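Folding robots learn to feel for the hem

February 25, 2020

A two-armed robot that tidies T-shirts has a new way of deciding where to grab, and the team at the Likness lab are thrilled with it. Their method, called Pasitz, skips the usual first step of smoothing a garment flat. It looks for seams instead, and plans each fold from whichever one it can follow best, wrinkles and all!
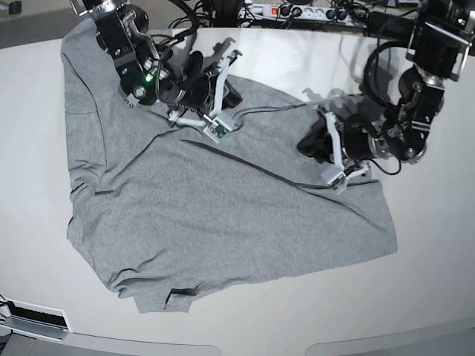
Seams make good guides since they stay put in the cloth while everything between them slides about. Once the software has picked a line, it chooses two points along it, one for each arm, and checks that the arms won't get in each other's way. Then it pinches, lifts and looks again before committing to the next move.

The training set was surprisingly small: 138 folds, each one steered by a person, plus 853 shorter clips of single grasps. Earlier attempts at Likness leaned on far more material and still came unstuck on soft knits.

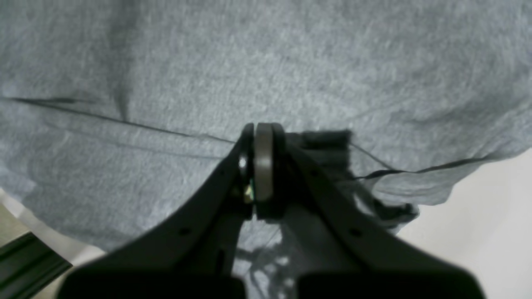
Satish Kaimal thinks the single grasps matter most, and says he would happily swap half the full folds for more of them, as a poor pinch at the start spoils everything that follows. The numbers lean his way. In tests on shirts the system hadn't met before, it finished 106 folds with no help, and most of the failures came in the opening seconds, when the fingers picked up two layers of cloth and the software took them for one.
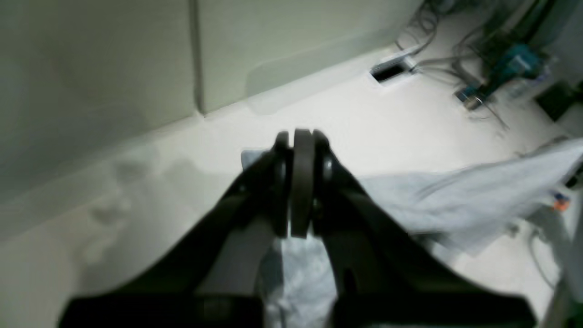 Krishnamoorthy Chettiar wondered whether thin, slippery fabrics would undo all this, given that their seams can be so hard to pick out, and asked to see results on linings and sports tops as well. That work is next on the list. The group has 14 new garments lined up for March, several of them chosen to be awkward.
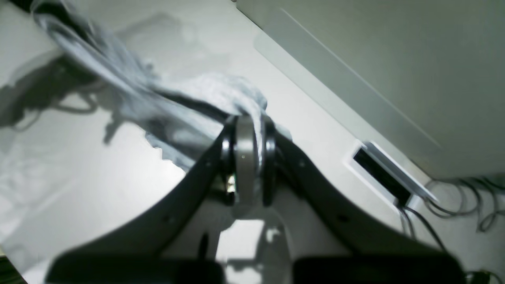

Speed is the other job. The arms still pause between looking and moving, and shortening that wait without losing track of a swinging piece of cloth will take a fair bit of tuning (and plenty more shirts). The team plans to share the grasp clips with other labs once the March tests are done.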